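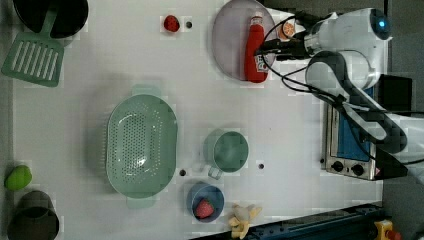
Kitchen table layout B, arm over the plate, overhead view.

Tromdale notebook, January, started 9:40

Picking up the regrasp question from the last Evby run. The policy does fine on the plate items when the overhead view has a clear look at them, and gets worse when the arm covers its own target. We want to know how much the wrist view is doing for us in that last stretch, and whether masking it during training changes anything. Plan for the day is layout B only, with the bottle on the plate as the target. Everything else on the table stays put as clutter.

Setup

Same checkpoint as before, the one trained on the Gaber set plus our own 40 demos. No change to the controller gains. Plate stays under the top of the overhead view, bottle on its side with the cap end away from the bowl. The orange slice stays on the plate too. It is close enough to the bottle that a sloppy approach ought to bump it, and I want that in the results.

Two conditions:
A - both views on for the whole episode.
B - wrist view replaced with its mean image once the gripper is within 4 cm of the target.

Scoring is by hand from the logs. A grasp counts if the target clears the plate and stays up for 5 seconds. Touching the orange slice is logged separately and does not fail the episode.

Wrist view check

Went through the wrist stream before starting. Focus is good right at the fingers and falls off quickly behind them. With the red felt piece between the fingers, the fuzz and the loose threads on its left edge are sharp and the "12" on the patch reads fine, but the gray disc behind is a soft blur and so is the orange thing up in the corner. Felt also takes up a big part of the view, so there is not much left for the policy to use for placing. Keep that in mind if we ever add place episodes to this comparison. Exposure left alone. 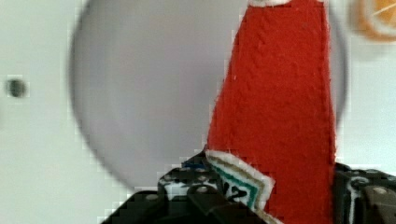

Runs

Ran 19 episodes per condition, alternating A and B so that any drift hits both. Reset the bottle to the tape outline on the printed template each time, then took the template away.

Condition A was steady. The misses were all the same kind, fingers closing a little high on the body and sliding off.

Condition B was worse, though less than I expected. Approach looks normal until the mask kicks in, then the arm slows and sometimes hangs above the bottle without committing. Two logs show it going up and coming back down on the same spot. More contact with the orange slice in B as well.

From overhead, the problem is easy to see once the gripper is over the plate. The head and cables sit right on top of the part of the bottle we care about, and the far side of the table (colander, pot, spatula) is perfectly clear and of no use at all. 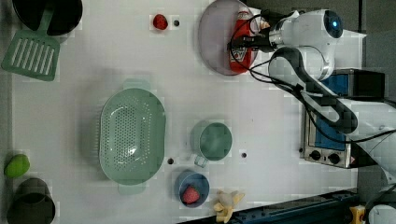 Notes for next time

- The hang in B may come from the mean image being out of distribution and have nothing to do with missing information. Need a third condition with the last good wrist view frozen in place.
- Try the threshold further out as well. 4 cm was a guess.
- Prelstead's loader drops the gripper width on some frames. Patched locally, not pushed yet.
- Check cable slack before the next block. The loops hang wide near the wrist and I don't want them catching on the toaster oven.
- Logs are in the layout B folder, scores in the shared sheet. Video not uploaded yet.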